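Fung-ping Hsu

1/ A few of you asked in April how things were going at work since the arms came in, and I gave you a very short answer because I was tired and it was almost midnight. So let me try again with a cup of tea next to me and my shoes off. This will be long, sorry in advance, you know how I am.

2/ For the new people: I work at Kirach, in the Murkau building, on the bench where used toy bricks come back from schools and daycares and get sorted, checked and packed into kits again. I've been on that bench nine years. Before that I did the front desk, and before that I raised two boys who stepped on, hid, and in one case swallowed this exact product.

3/ The sorting is the part people imagine is fun, and for the first hour of a shift it is! You get your little rhythm going, reds here, greens there, radio on. By hour six your thumbs are talking to you. My friend Lies Vermeulen, who trained me, wore wrist braces for her last two winters on the bench and used to take them off in the parking lot so her kids wouldn't ask.

4/ So now we have Lo and Jello. Two arms, bolted down side by side in a walled-in cell with the plaid panels (I love the plaid, I would wear the plaid). They're learning to pick up bricks and put them in the blue bin. One color at a time is the easy lesson. Greens were my pick to start with, and I felt like a teacher handing out the first worksheet of the year. 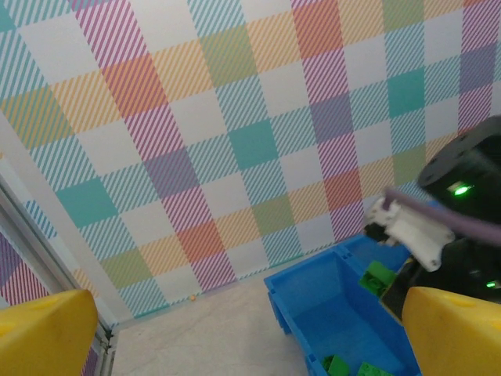 5/ My job changed before I had really agreed to it changing, if that makes sense. I used to sort. These days I spend the morning laying out bricks for the arms, watching what they do, and writing down what went wrong in a notebook that already has tea on it. In the afternoon I'm back on the bench with everyone else. So I get a bit of both, and I'm lucky, and I know I'm lucky.

6/ What goes wrong? Oh, so many things. A brick lying flat on its side with the studs turned away. Two bricks stuck together that a kid clearly stuck together on purpose, with feeling. A brick sitting tight against another one so there's no room for fingers. I never once thought about how my own hand handles that. You nudge it with your pinky and off it comes – try explaining the pinky to an engineer.

7/ I did try, for a whole lunch break, with a roll and two pats of butter. She was very kind about it. She wrote down "nudge" and underlined it, and the next week there was a nudge. I was so proud I called my sister.

8/ Once they can do one color without me hovering, we mix them. Reds and greens together on the floor of the cell, some single, some in a bunch, and the divided bin at the back so the colors have separate places to go. I scatter them the way they come out of a real return box, which means badly. The first time I set them out too neatly and Lies (she's in training now, upstairs, no more braces) leaned over and said, "When did a four-year-old ever hand you that?"
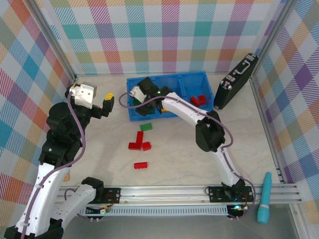 9/ And the speed, since my brother-in-law always asks about the speed. On a good day I can sort 570 bricks in an hour if you leave me alone and nobody has opened cookies. The arms did 42 in their best hour so far. I'm not going to pretend I didn't enjoy that a little bit. But they do the same 42 at the end of a shift that they do at the start, and I most certainly do not.

10/ Now the harder part. There was a meeting in the canteen when the arms were announced, and it was quiet in a way I didn't like. People were polite. Then for two weeks everyone was a bit short with each other over silly stuff, like the good stool. I think we were all doing math in our heads about rent.

11/ What we got in writing is that no one on the bench loses hours this year, and that anyone who wants to learn the cell work gets paid training time for it. This year is this year. I'd like a longer sentence than that one and I've said so, out loud, to the person who wrote it. She said she'd like a longer one too. I believe her, I just also want it on paper.

12/ A couple of the younger ones signed up straight away. One of the older men on packing won't go near the cell, walks the long way past it to the restroom, and I've stopped teasing him. He packed by hand for longer than I've sorted and he's fast and careful and he wants somebody to say that what he does is hard. It is hard! I told him so last week and he gave me half his orange.

13/ Things I miss: talking. The bench is where I heard about every baby, every divorce and every bad haircut in this building. In the mornings it's me and the hum and the little green lights. I've asked if the cell can be turned so that I at least face the bench, and that's being looked at. I've also been told I talk to Jello. I do. Jello is a good listener and a terrible gripper of small yellow pieces.

14/ Things I don't miss: my thumbs at hour six. I opened a jar of pickles on my own last night and stood there in the kitchen holding the lid.

15/ Next month we try a real return box, 200 bricks, straight from a school, with whatever crumbs and hair ties are in there. I've asked to be the one who tips it out. If you work somewhere that got arms or belts or scanners or anything like that, tell me how it went and what you wish you'd asked for at the start, I read everything, even if it takes me a few days to answer. Going to bed now, I have greens to lay out at seven.

42 shares
9 comments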